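The Long Way to Folding a Towel

Haris Rajput is already talking when the door opens. Something about cable ties. He is out of cable ties.

Skasine is a shared workshop, one long room behind a tile warehouse, and for most of November his project has taken up the better part of it. He calls it Todus. The goal, taped to the wall in marker: fold a dish towel. Any dish towel, any starting heap.

"People hear robot arm and they want to see it pour coffee," he says. "I just want a square."

The parts bill so far stands at $1,829, not counting the arm, which he got secondhand after a packaging shop closed. Wiring ate 9 evenings. Calibration ate more, he quit keeping track. The first version closed too hard and dragged the towel clear off the table -- twice -- so he rewrote the grip code from scratch, and then rewrote it agian when the new one wouldn't close at all.

His test sheet is blunt. 39 tries at one corner pick, 30 good. The misses are nearly all the same miss: two layers pinched instead of one.

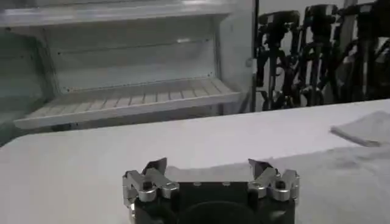
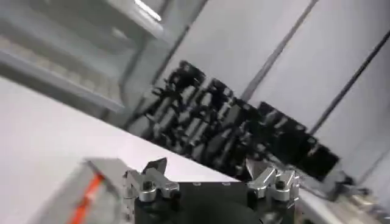
The open gripper at the white worktable, Skasine.

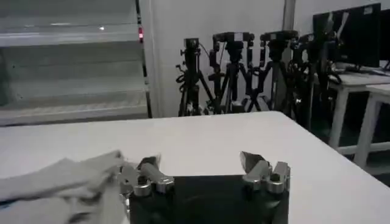 Thin fabric is the worst, Rajput says. Thick terry holds a ridge you can aim for, thin stuff just lies down. Satti, the little planning script he wrote over the summer, picks the highest point and goes for it. Works great untill the highest point is a wrinkle in the middle.

So, next: Discombe, a second script, edges only. Half done. He wants it running by the members' night, says it will be, then goes off to ask the bike people for cable ties.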